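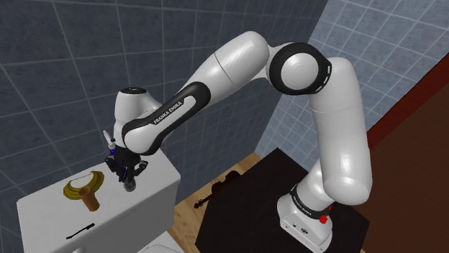

Does Covton include subtitles that were generated by speech recognition?
It contains human-written subtitles only. Files with a machine-generated tag in the header were removed before alignment.

Covton: aligned subtitle text, data card

Summary
Covton is a collection of sentence pairs taken from openly licensed lecture subtitles. It covers 15 language pairs, all with English on one side. Version 3 replaces the May release, which had encoding errors in the Turkish and Czech files.

Layout
Each pair has its own folder with train, dev and test files. Files are tab-separated UTF-8, one sentence pair per line. Columns: lecture ID, source, target, alignment score.

Processing
Text was split with Wisik and aligned with Niazi, default settings. Pairs scoring under 80 were dropped. Lines shorter than three words were kept only in the test files. Speaker labels and sound cues in brackets were stripped.

Known problems
Math notation is inconsistent between lectures. Some Portuguese files mix European and Brazilian spelling. Splits are made by lecture, so the same speaker can appear in train and test.

License
Text keeps the license of its source lecture; see LICENSES.tsv. Scripts are MIT.

Maintained by Kidirow. Report bad alignments with the lecture ID and line number.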